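Wondness moves Carkby workshop to textured black gloves

Bench staff at the Wondness repair and assembly workshop in Carkby have changed to a textured black work glove for all handling tasks. The change covers 83 people on two shifts and replaces the thin smooth glove the site had used for small parts, cable work and general lifting.

The new glove has a pebbled outer surface in a black rubbery material and carries a mint-green strip. Staff keep the same pair for a full shift and hand it in at the end for inspection. Olszewski supplies the gloves under a one-year order, with deliveries every second month.

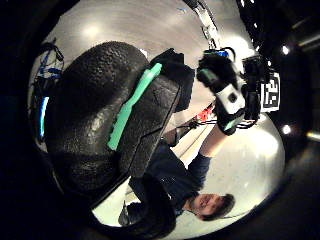

CARKBY, January

The decision followed a trial in which 40 staff wore the textured glove and the rest of the site kept the old one. Both groups did the same work: picking up small fittings, routing cable, and moving filled trays from the bench to the outgoing rack. Supervisors logged dropped parts, torn gloves and requests for a new pair.

Over the trial the textured group asked for 34 replacement pairs. The other group asked for 77. Most of the difference came from splits at the base of the thumb, a known weak point on the smooth glove when it is pulled on in a hurry. Dropped parts were lower in the textured group on every task except the smallest screws, where the two groups were level.

"The old glove was fine for light work and poor for everything else," said Grażyna Zalewska, who runs the workshop floor. "People were changing pairs in the middle of a job. The grip on a full tray is better now and the hand does not slide when you turn it."

Fit was the main complaint. The textured glove is thicker, and several staff who took their usual size found it tight across the knuckles with the hand closed. The workshop has since measured everyone again and moved a number of people up one size. Cuffs are worn outside or under the sleeve as the wearer prefers, but the sleeve must be close fitting at the bench.

Remigiusz Wieczorek, who handles stores for both shifts, said the larger sizes ran short in the second week and were topped up from the Skoltach depot. Sizes are now kept in separate bins with a minimum stock level for each.

Care rules are brief. Gloves are wiped down with a damp cloth at the end of the shift and left open end down on the drying rails. They are not to be turned inside out, washed with solvent or stored folded. A pair with an open seam, a hole or a worn patch on the palm is withdrawn and entered in the stores log.

Staff working with the smallest screws may ask for the smooth glove, which stays in stock for that purpose. The two types are not to be mixed on one person.

The paint room is outside the change and keeps its present long-cuff glove. Wondness will check wear figures again when the second delivery arrives and may adjust the replacement interval at that point.

Contact the news desk | © Carkby Trade News. All rights reserved. | Back to top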